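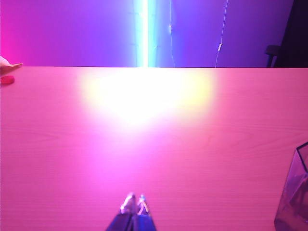 Figure 9. Wrist camera view under colored room lighting. The gripper's metallic fingertips are at the bottom center; the bright patch near the far edge of the table is a reflection.

4.3 Colored light and glare

The Vudaro kit is sold as a bench-top arm with a wrist camera, a two-jaw gripper and a calibration program. The manual from Zamlow says that the camera needs no adjustment for ordinary indoor light. We tested this claim in the lighting conditions listed in Section 3, with the camera settings left as they came.

Colored light was the hardest condition. Figure 9 shows a wooden tabletop turned pink, with a cyan light strip on the wall behind it. The reflection on the table is nearly white at its center, and the wood grain is faint. A clear container stands at the lower right, where its walls take on the purple tint of the surroundings. The fingertips are easy to find in the same view, although they carry bright glints of their own.

We ran 500 grasp attempts under colored light, using the default detector that comes with the kit. It returned a usable grasp point in 59 percent of them. Most of the errors were of two kinds. Either the detector marked a patch of glare as an object, or it missed a transparent object and returned no grasp point at all. Opaque objects gave less trouble, but their color labels were often wrong.

Fixing the exposure by hand reduced the false detections. The setting is on the second page of the camera menu and has to be entered again after each restart. Turning off automatic white balance made the color labels more consistent between attempts, though it did not make them correct. Neither change helped with transparent objects. The Skenora detector, which we installed on the same controller, found more of them but took nearly 26 seconds to load.

Buyers who plan to use the kit under white ceiling lights can keep the default settings. For rooms with colored or decorative lighting, we suggest a fixed exposure and a matte mat over the work surface. Results with the mat are given in Section 4.4.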